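Lids, Loose and Otherwise

Gallery 145 in the Household Objects pages
Posted 30/03/2022
1,886 views

I asked for lids and I have been given opinions. The gallery opens with the cream canister with the beige lid, on the slant.

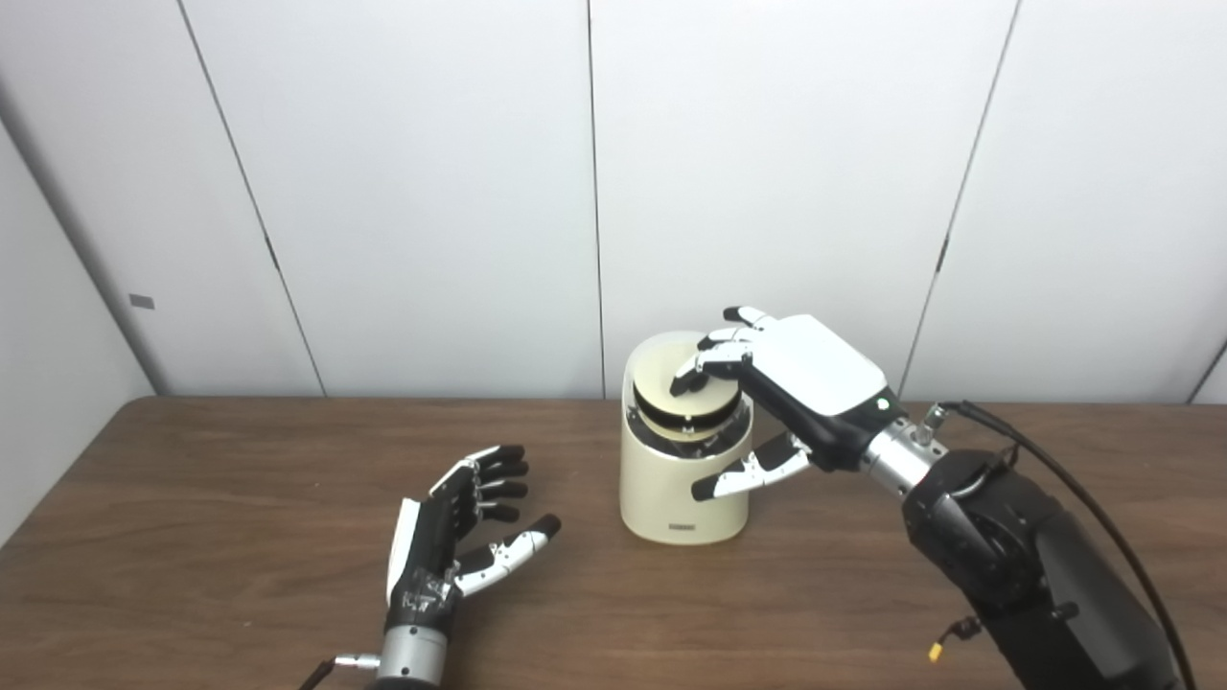
Ayten Aydoğan wrote in to say that any lid worth owning goes on with one hand, in the dark, while you are talking to someone else, and that she has thrown out everything in her kitchen that fails the test. She did not say what she keeps her flour in now.

Cream canister, beige lid with a dark rim, on a wood table. Height: coffee canister, give or take. Status of lid: under negotiation.

I like a plain cylinder. It has no front until somebody puts a label on it, and this one has a small dark label down near the base, printed in the type size manufacturers reserve for things they would prefer you didn't read. I tried. I got as far as deciding it was printing. The matte finish is a point in its favor, as anyone who has owned a shiny canister and a toddler will confirm.

The rim is what makes the slant so noticeable. With a lid all in one color you can leave it sitting crooked for a week and call it closed. Put a dark edge on it and every degree shows. I regard this as a design feature, though it may well be a design accident.

A few words on the general problem, as the mail has been heavy.

There are, as far as I can tell from your letters, two camps. The first holds that a lid should drop in under its own weight and stay there out of good manners. The second wants a click. The click people are louder, naturally. They want to be told by the object that the job is done, and they will press a lid that has been shut for some time just to hear it again. I live with one. We have a bread bin that has been clicked nearly to death.

I belong to the drop-in camp and I admit it has its drawbacks. A drop-in lid is only as good as its aim. Come down level and it slides home like a drawer in an expensive hotel. Come down with one side low and it wedges, and then you have the choice that has divided households for generations: lift it out and start over, or lean on the high side and hope. Everyone says they lift it out. I have watched people in their own kitchens, and they lean.

Leaning works often enough to keep the habit alive. It also gave me the chip in the Anton sugar jar, which was a wedding present, and which I have now turned so the chip faces the wall. It has faced the wall for 7 years. Guests admire it.

The other thing that comes up in the letters is where a lid goes when it is off. My mother put hers down top side up, her sister put hers down top side down, and they each believed the other was spreading germs. I put mine wherever there is room, which is how I once came to serve rice from a pot with the lid of the biscuit tin on it. It fit better than its own lid. I have not changed them back.

Size is supposed to settle these matters and doesn't. I own two Ouali storage jars, bought on the same afternoon from the same shelf at Loria, the housewares place in Gulport with the terrible parking. Same height, same width, same price down to the penny. The lids will not swap. One goes on the other's jar as far as the first groove and then sulks. I took them back in August to ask about it and was told they were handmade, in the tone people use when they want you to feel you've been rude. The box says nothing of the kind. I kept the jars and put a dot of nail polish on one lid and one base, and I now have a system, of sorts, in a kitchen that had been getting along fine without any.

Color is a gentler subject. Cream with beige is about as quiet as a pair can get, and some of you will find it dull. I did too, at your age. After a certain number of kitchens you begin to appreciate an object that sits on a table and doesn't try to cheer you up. I once had an orange canister with the word JOY on it. I kept clothespins in it, and then I kept it in the garage.

Wood suits this kind of thing, I think. On a white counter a cream container looks like a white container somebody has neglected. On a warm brown tabletop it looks as if it was chosen. I can't prove that and I'm not going to try, but if you are about to repaint your kitchen to match your canisters, move them to the table first and have a cup of tea.

Housekeeping, for those who skip to the end. The hinged lids gallery is still up and still the most visited in this section, with 1,665 comments, a good many of them about one butter dish. Please stop writing to me about the butter dish. Screw tops have been put off, as I have too many to choose from and can't open two of them. If you are sending something in, tell me what it is, how long you've had it, and whether you lift or lean. I will know if you're lying.

Next in Household Objects: Trivets, and What People Use Instead
Previous: Jugs That Dribble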